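I finally finished my button chart! Eleven months of sorting through the tins my aunt left me, and every last one is either sewn to a card or back in a labeled jar. There were 1,180 of them in the end, if you count the broken ones (I do).

What got me hooked was the shanks. I used to think a button was a button, and then Neville Staniforth at the Heywood swap meet turned one over in my palm and showed me the little wire loop on the back, and how it sat in its plate. I drove home and emptied a whole tin onto the bed that same night. Glass, horn, shell, so many shells – I had no idea how cold real shell feels against your lip next to plastic.

My sorting goes material first, then size, then color. Color first looks gorgeous for an hour and then you have 235 brown buttons and no plan. Ask me how I know.
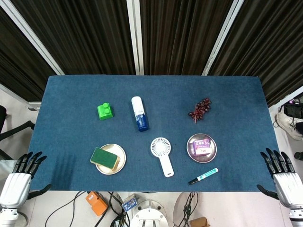 Blue felt on the table, with a green toy brick toward the back.

Felt is the best surface I've tried, by the way. Things stay where you put them, and a dark thread shows up fine against most colors. I cut mine with 2 inches of overhang on each side and it has been great.

Next up is the Gondilano tin, which I bought in November and have only peeked into. It's nearly all glass, and there's a set of black ones with a silver rim that I already love. If anyone has a good way to clean old luster without dulling it, please leave me a comment – I've only tried a dry cloth so far.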